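The towel that wouldn't let go: Brustholm bedding sessions in pictures

A few of you have asked why the folding demo at Clenbridge was pulled in June, so I've put the whole sorry tale on one page, with some pictures of the work it came out of. Brustholm is our bedding and laundry project. We do the job ourselves with hand-held grippers, in ordinary bedrooms, and the recordings go on to teach a pair of Dretska arms to do the same thing. When it goes well it's lovely to watch. When it doesn't, you get an arm that thinks it has dropped a towel when it's still hanging on to it, and it goes off to its next job and takes the towel, the laundry rack and a mug of tea along with it.

No one was hurt. The rack came down on the empty side of the mat and the stop button was hit straight away, but a rack is a fair weight with wet washing on it and I don't want to see that again.
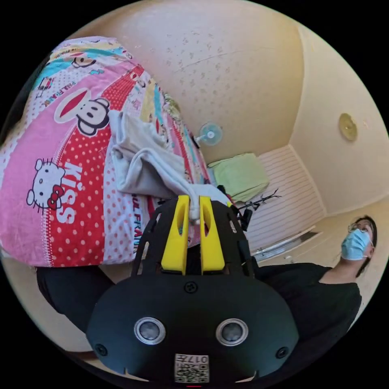

Cloth in the yellow fingers, Paul Frank bedspread doing its best to steal the show.

Pinching is the part we care about. Every time the fingers close or open, the gripper logs how far apart they are, and the arms learn when to grab and when to let go from that one number. On our side it's as simple as squeezing and un-squeezing. You stop thinking about it after a while (which is a bit of a trap!) and just get on with the folding.

What we found afterwards was that the number had been freezing. The fingers would be shut on the cloth, the log would say shut, then the fingers would open and the log would carry on saying shut, or the other way around. Most freezes were over in less than 200 milliseconds and did no harm. The long ones were the trouble. Out of 300 recordings in the batch, 21 had a freeze long enough to cover a whole release, so the arms were being shown a hand moving away from a towel with its fingers supposedly still closed.

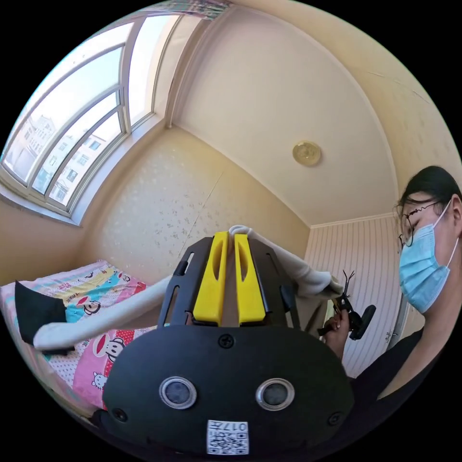
Words and pictures: the Brustholm bench, Clenbridge

Two grippers working on one white cloth, and plenty of daylight through that big window. I'm fond of this one. Long cloths are where a second gripper earns its keep, and they're also where a bad release does the most damage, because whichever side thinks it's finished will start travelling with the other side still attached.

We went after the wrong culprit first, of course. I was dead sure it was the fabric. Thin cotton gets into the gap between the fingers and I'd convinced myself it was jamming something, so we spent two evenings swapping tea towels for pillowcases and back again. Then we blamed the Dretska arms, and I owe those arms an apology - they did exactly what they'd been taught. The fault was a connector inside the grip that lost contact when you twisted your wrist outwards. On the bench, with the gripper lying flat, it passed every check we had. Nobody folds a towel with a flat wrist.
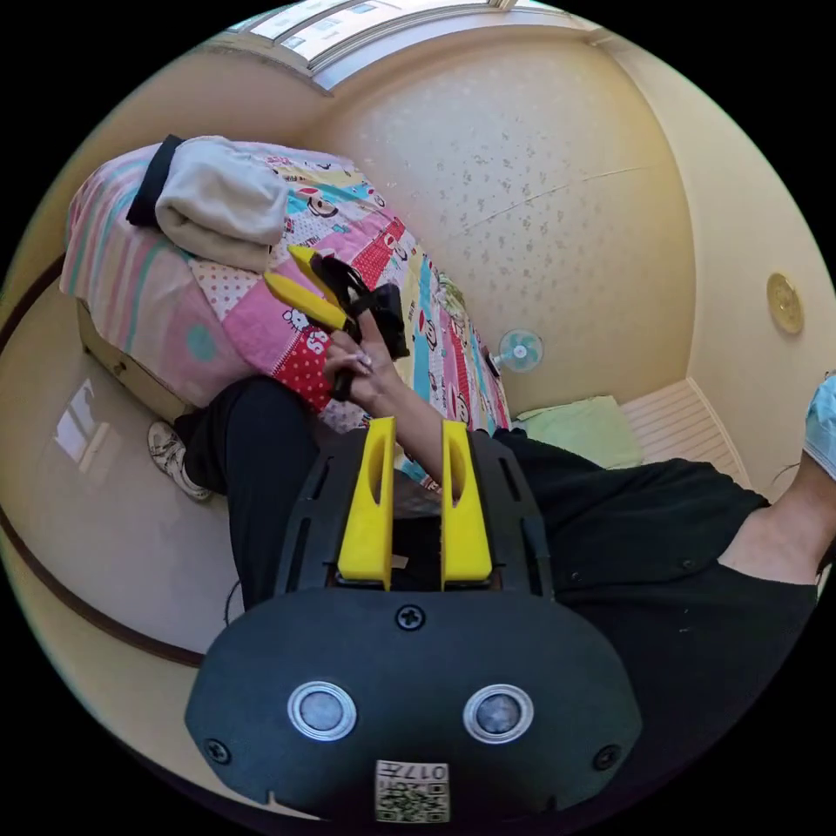 Brustholm Notes, issue 21

Sneakers on, sitting in at the bed, gripper up. There's a second forearm coming in from the right too, so it was a bit of a squeeze. I like the cream blanket or towel (I'll let you decide) sitting on the black cloth up near the head of the bed, and I'm very jealous of that drawer built in underneath.

So, what's changed. The connectors are now clipped as well as soldered. Every session begins with a twist check: wrist all the way out, all the way in, open and close at both ends, and someone watching the number on the laptop. If it sticks, the gripper goes in the red tub and stays there until it's been opened up. The 21 bad recordings are out of the batch, and we did another 300 with the repaired grippers before we let the arms near a towel.

The arms have changed as well. They now check the pull on the wrist before they travel, so if something's dragging they stop and wait. It makes them slower and a bit dithery, to be fair. The folks at Tatlı, who lend us their back laundry for the arm trials, say it's like watching their nan decide on a biscuit. I'll take dithery. The rack has been moved outside the tape as well, and so has the tea. 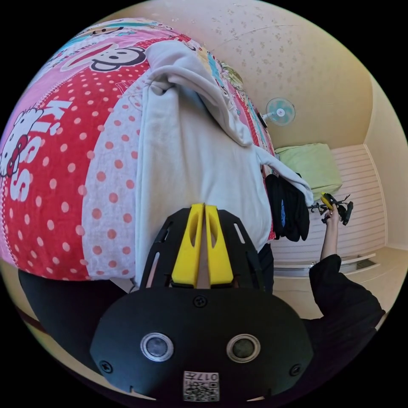 A reader in Tatlı's laundry wrote in to ask why we hadn't kept the bad recordings and labelled them, seeing as a towel that won't let go is something the arms are bound to meet sooner or later, and she'd sooner they had seen it before. Fair point, and we've had that argument here more than once. The 21 are saved in their own folder and haven't been deleted. For now they stay out of training, mostly because the number in them is plain wrong and I don't trust us to fix it by eye. If we want stuck towels, I'd like to record some stuck towels on purpose, with grippers that are telling the truth.

The Clenbridge demo is going back on once the arms have done 200 clean releases in a row. Last time I looked they'd had to start the count over, thanks to a fitted sheet.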